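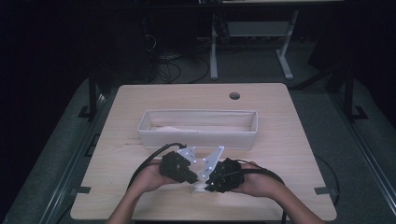

A white fabric bin on a pale wood tabletop, with one pale cloth or other soft thing's worth of business inside it.

Home | Living | Storage | Recipes | Subscribe

The Bin on the Table

Print this story | E-mail to a friend

Marjorie Pickering has lived in the same house in Trurndale for 19 years, and for most of them, she told me over a second slice of plum cake, the table was where things went to be forgotten. Mail, gloves, the good scissors, a sweater somebody meant to mend. She would clear it on her way to bed and find it full again by lunch (I know that table, I own that table!).

What changed her mind was a soft fabric bin, long and shallow, the sort with a folded rim and walls that sag a bit once they've been handled. She had always bought the deep kind, and the deep kind swallowed everything. A shallow one lets her see the bottom, so a pale cloth laid flat in it stays a cloth she can find, and she keeps hers toward the back of the table where it leaves the front free for whatever she's doing.

Her neighbor Myrtle Kowalczyk, who taught sewing in Ratley until she retired in July, is firmer on the subject. She likes a light color inside and out, she wants one kind of thing per bin, and she won't hear of lids. "Give me 5 minutes after supper," she said, "and I'll have the whole table back." She folds her cloths in thirds and lays them flat, and I'm afraid she noticed that I don't.

As for the table itself, both women are fond of plain blond wood with rounded corners, which is kind to hips and grandchildren, and Marjorie thinks a little cord hole toward the back is the cleverest thing ever done to a piece of furniture. Her lamp cord used to trail over the side and catch on her chair. She wipes the top along the grain with a barely damp rag, and washes the bin by hand in cool water, then sets it upside down on a towel overnight to dry.

60 comments | 2,351 shares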